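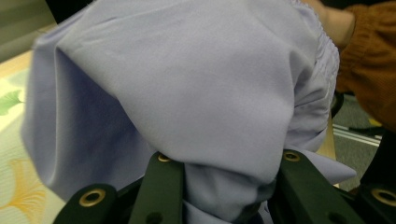 lilac elastic-waist thing vs. the gripper, up close

Home Threads Replies Media About

1/ OK so a bunch of you asked what I think of the Kallmont hand-held gripper kit now that I've had it for a while. Long thread, get a snack. I paid for mine, they don't know I exist, and I have Opinions.

2/ Quick background for new folks: I write folding routines for laundry robots. Before you get a robot to do anything with a pair of pants you need a ton of recordings of a person doing it with the same kind of fingers the robot has. So you hold the gripper, you squeeze, the camera on it records, you do it again. And again.

3/ The kit is $696 for one gripper, camera mount, case, and a year of their upload service, Trakow. You can get a second gripper later but it's sold separately, and yes I complained about that to their support. Jaime Leitão answered me in under an hour and was very nice and did not give me a free gripper.

4/ Build first. The fingers are dark matte plastic with these little brass-colored eyelets set into them, and I love them?? They catch the light like crazy. My first thought was that they'd show up as glare in the recordings. Has not bothered me once so far.

5/ The grip! This is the part I was nervous about. Thin smooth fabric is the worst stuff in the world to hold. My old gripper (a Stornthorpe, rest in peace) would let go of anything silky the second you lifted it. The Kallmont pinches it into a tight little bunch and hangs on. Look at the folds right where the fingers meet in that picture, that's what I want to see.

6/ You do have to learn where to squeeze. If you grab too near the tip you get a skinny bite of cloth and it slides. Go a little deeper and you're good. The manual has one sentence on this, on page 28, in the section about cleaning. Why.

7/ Elastic waistbands are their own problem. All that gathering wants to curl up, and then the garment has a different shape every single time you pick it up. Great for training data, terrible for my mood. What works for me is one person on the gripper and one person keeping the waist side open with a bare hand.

8/ Somebody (hi Parvathi!) asked if the view gets blocked by the clothes. Yep. All the time. Big floaty things puff up and fill nearly the whole view, and all you get of the room is bits at the sides. I used to throw those recordings out. Don't! A robot folding pants is going to be staring into a pile of pants too.

9/ Same goes for backgrounds. I quit using a plain white table. Leafy prints, carpet, whatever, leave it all in there. The routine I trained on nothing but the white table fell apart the first time Babatunde ran it at his place on a striped bedspread. He sent me the video with sad trombone music on it.

10/ Weight: the box says 44 ounces with the battery in. Fine for the first half hour. After that my thumb has complaints. I tape a bit of foam under the trigger and take breaks between baskets.

11/ Now the service part, because that's half of what you're paying for. Trakow checks each recording and tells you if the tracking dropped out. It's good! It's also slow if you dump everything on it at night like I do. You get 1000 uploads a month and then it makes you wait for the next one. I hit the limit in November and was extremely grumpy.

12/ The tagging page is clunky. You have to pick a garment type from a list, and the list has "trousers" and "skirt" and no "I dunno, something loose and purple-ish." I asked for an "other" button. Saqib Kazmi over at Tamuno asked for the same thing months before me, so please go bug them too, maybe we can wear them down.

13/ Stuff I'd change: longer cable, a case that closes without sitting on it, and put the squeezing advice at the FRONT of the manual.

14/ Would I buy it again? Yeah. If you're doing cloth, yes for sure. If you're mostly picking up boxes and mugs you can get by with something cheaper, and Sieglinde Vogler has a really good thread comparing the budget ones, go read hers.

15/ A few people asked about the eyelets coming loose. Mine haven't. One felt a tiny bit wiggly when it arrived, I pushed it down with a spoon handle, still there.

16/ Next up is fitted sheets, so send help. If you've got a trick for finding the corners with one gripper, please reply, I will try literally anything.

Last updated: 13 Mar 2021

Older Newer Back to top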